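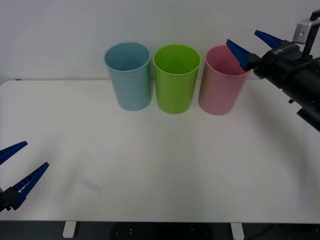 Plastic cups on a white table, Hullow site.

Progress report: Waltent household water survey, second reporting period
Prepared for the Daher Fund, October

Sampling continued in both districts. The field team visited 252 households in Hullow and 200 in Drikgate. Each visit consisted of a tap sample, a short interview on storage habits and a check of the service line where it enters the building. Interviews in Drikgate took longer than planned, as many homes there share one connection.
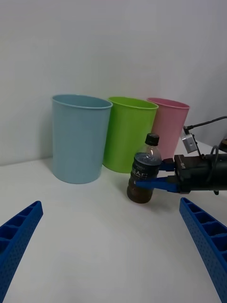
Lead results are complete for Hullow and partly complete for Drikgate. Elevated readings cluster in the older streets near the rail yard. First-draw samples were higher than flushed samples in most of these homes, which points to household plumbing as the main source. Repeat samples are scheduled for every address above the action level.

Spending is slightly under budget. Lab fees rose during the period, but travel costs fell after routes were combined. The unspent balance will be carried into the next period.

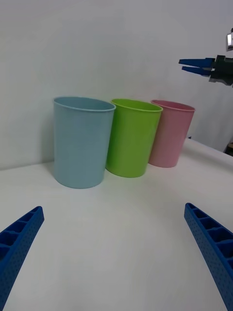 Two items remain open. The Drikgate utility has not yet released its pipe records, and the interview data still need to be matched to meter numbers. Staff expect around 493 matched records once both are done. A revised schedule is attached as Annex B. The draft map of service line materials will be sent with the next report.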